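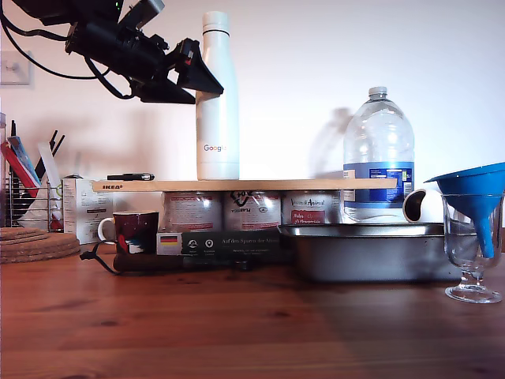 ## 1. Purpose

The project examined whether a raised desk shelf can be built from a wooden board and round tins, with no screws, glue or cutting. The work was done in July for the Alletness workshop course. The question was whether such a shelf stays level under everyday items and leaves usable storage at the table surface.

## 2. Materials

- One long, light-colored wooden board with an IKEA stamp near one end
- 3 large round tins, used as supports
- Items for the upper level: an upright white bottle and a marker pen
- Items kept at table level: a mug, a boxed item, a wire-mesh holder for pens and a folder

The tins were placed side by side under the board. Spreading them toward the ends was considered and dropped, as the wider gaps let the board flex when a load was set down between supports.

## 3. Method

The board was laid across the lids without fastening. Level was checked at both ends before loading. A bottle was then set upright on the board and left in place for 45 minutes. The level check was repeated, and the bottle was moved to a new position. There were 6 positions in total, marked on a paper strip taped along the rear edge for the test and removed afterward.

## 4. Results

No slipping was recorded at the positions directly over a tin. At the two outermost positions the board tipped slightly when pressed by hand. A tall bottle is the least favorable load, given its narrow base and high center of mass.

The space in front of the tins takes a box laid on its side. Power cords must be routed along the table, and a cord pushed under a tin raised it enough to show on the level.

## 5. Open points

Felt pads between lids and board were not tested. The load limit of the tins is unknown.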